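**Reading records and library loans, December**

Pupils in Years 3 to 6 now log home reading in Prurnura instead of the paper diary. Each entry needs a book title, the page reached and an adult's initials. Entries close at 8 p.m. and can't be edited after that. If a line is wrong, add a new one the next evening and mark it "correction" – staff will remove the earlier entry.

The target stays at 20 minutes a night. Audiobooks count if the child has the printed text open. Comics count. Subtitles don't.

Across Vodavcombe School, 2,529 entries were logged this half term. Class totals are posted outside the library and will be updated once more before the break. Pletow class has the highest total so far, with Bakker class second. 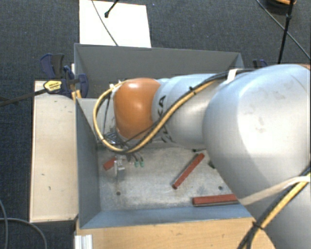 ## Library loans over the break

Each pupil may borrow up to four books. Loans are issued during class library time, and the due date is printed on the slip inside the front cover. Renewals can be requested through Prurnura under "My Loans."

Lost books are charged at the replacement price, up to a limit of 50 dollars per family. Damaged books should be returned as they are. Please don't repair them with household tape – it lifts the print when removed.

There are 11 books from last year still outstanding. Families concerned will find a notice in their child's folder. Books can be left in the return box by the main entrance at any time before 4 p.m. No fee applies to late returns.

Pupils without internet access at home may keep using the paper diary. Spare copies are at the front office.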